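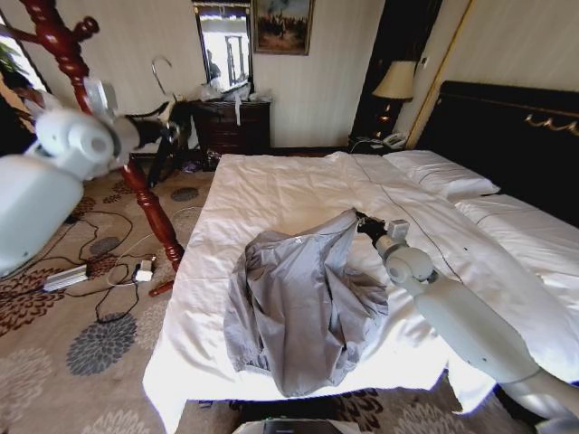
Gray jacket on the white bed, coat rack off to the left.

OK so the Satgate 20 beta landed this morning and I've been poking at it instead of doing my real edit (sorry Aranka!). A few notes while it's fresh.

First, the new grain tool. I threw it at a really noisy night clip from December, 1483 frames, and it cleaned up the sky without turning faces into wax. Big step up from the last version, which I pretty much gave up on.

The tracker is still my favorite part. You draw a loose shape, hit go, and it sticks. It did slip when a bus crossed the shot, so I went back and fixed that bit by hand.
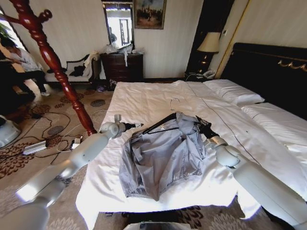 Also, they moved the presets! All 235 of them are in one long list now and the search box only looks at names, not tags. Idris says you can drag favorites to the top, but I haven't found where.

Render times: roughly 20 minutes for the whole clip on my old tower, glow and grain both on. I can live with that.

One crash so far, when I swapped the color space halfway through a preview. I sent the log to the folks at Brirari and Zulmira wrote back before lunch asking for the project file.

Going to try the lens flares tonight. If you're on the beta too, tell me where that favorites thing is hiding, please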